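Daltley Boards > Home & Kitchen > Storage and Packing

Snack box packing, flat or standing up??

crumbdrawer
Posts: 103
Doing a snack box for my sister, she moved for work and cant get the stuff she likes. Got a pink cardboard box, decent size, and a whole mess of individually wrapped things from the Morelli market. Buns, pastries, crackers, some candy. Problem is the lid. Every time I get it closed theres still a pile on the table. Do you lay everything flat or stand it up like files? Mailing it soon so quick answers pls

nandley_lou
Stand up. Always. Long ones against the back wall, short in front. You can see whats in there too when you open it, nicer for her.

pantry_moth
Disagree. Standing works for a drawer, not for mail. Box gets flipped, everything slides, buns get squashed by the heavy stuff. Flat layers, hard things on the bottom, soft on top, done.

nandley_lou
Flat layers is how you get one giant pancake at the bottom. Been sending these every December for years. Packed tight they dont slide.

crumbdrawer
ok but tight is the problem, half of these bags are mostly air. One cracker in a pillow basically

tinlid88
Pinhole and tape over it. Squeeze the air out first. Saves a ton of room.

pantry_moth
NO. Do not poke holes in sealed food, it goes stale before it gets there. The air is the padding. Use the puffy ones to fill the corners and you dont need paper.

tinlid88
Its crackers. She'll eat them in 2 days. But fine

gherkin_st
Agree with moth on the holes, agree with lou on standing. Do a dry run, take everything out, sort by shape on the table before anything goes in. Small candy goes last, it drops in the gaps. Also what does the box weigh? I had one come back from the Tendau counter, over the limit, had to redo it on the floor of the post office with a line behind me.

crumbdrawer
havent weighed it yet. kitchen scale only goes up to 2 kilos so thats a no

gherkin_st
Bathroom scale. Weigh yourself, then weigh yourself holding it. Close enough

nandley_lou
Not close enough for a snack box imo. Those things are off by a pound either way. Take it to the counter open and bring tape.

crumbdrawer
ok took it all out and started over on the table. Long pastry and the bun are in, the green one's in the front corner. Rest still out on the cloth

pantry_moth
You have the bun in already? Take it out, goes in last. Thats my whole point

nandley_lou
Leave the bun. Put the foil ones round it, and the yellow packet flat across the top when youre done. And if it still wont shut get a bigger box, theyre cheap, your sister wont care what color it is.

crumbdrawer
she will, pink is the whole thing lol. Trying it lous way first, moths way if the lid pops. If stuff is left over I'm eating it

tinlid88
Should of started with that

pantry_moth
Tape ALL the seams, not only the top. Cardboard like that gives at the bottom first. And write the address on a card inside too in case the label comes off.

crumbdrawer
good one, doing the card now. Table as of this minute:

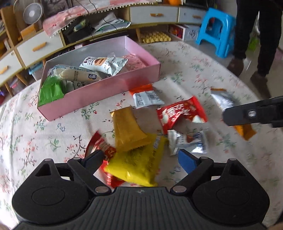 More threads in Storage and Packing

Best tape for thin cardboard (3527 views)
Cookie tins, keep or toss
Wax paper between layers, yes or no
Chocolate in the mail, when is it too warm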